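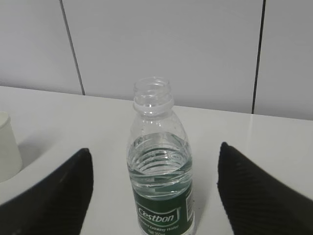
Bench notebook, Didanham workshop
September, Primura two-arm kit, review for Lenz

Started 9.30. The Primura kit is on loan from Pruretti until the end of the month. Lenz want a yes or no on buying it for the drinks demo, plus a list of what we'd have to change.

Mounting took longer than the leaflet says. The bolt pattern on the base plates doesn't match our table clamps, so I drilled the spare adaptor plates. Right arm was 2 mm low at first. Shimmed it and re-ran the calibration, which passed.

Software install fine on the second try. The first failed on a missing driver for the wrist cameras. The driver is on the support page but not in the package. Ask Pruretti to put it in.

Task for the day is the pour: cup in the left gripper, uncapped 550 ml water bottle in the right. Taught the grasps by hand first, then ran them from the kit's own planner.

Grip notes. The striped finger surface is good on the bottle. Default closing force is too high for a paper cup and the first one creased. Dropped the force setting to 15 on the left and left it at 50 on the right. Hold the cup low down, as the side gives more near the rim.
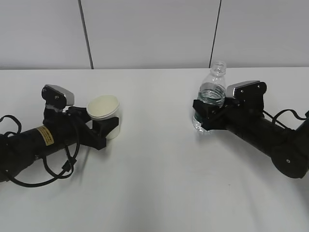

Cables need sorting before anyone else uses this. The loops on the left arm trail on the table, and I don't want them near a cup of water. Clips on order. The right arm's go over the top and gave no trouble, so route the left the same way if there's enough length.

Wrist cameras: the clear bottle on a white table with white wall behind is hard for the stock detector. Confidence was 83 with the green label in view and well under that when only the neck showed. Try a darker mat. A taught position is fine for the demo, but Lenz will want to move things about.

Documentation is thin on two-arm moves. The example script assumes both arms share one zero point and ours don't. Fixed by hand, saved in the shared folder under Primura.

To do:
- clips and re-route, left arm
- dark mat, repeat detection
- ask Pruretti for spare finger prices and lead time
- slower tilt for the pour, current preset is too quick

Leaning towards yes for Lenz if the spares are sensibly priced. Powered down 16.40, both arms parked.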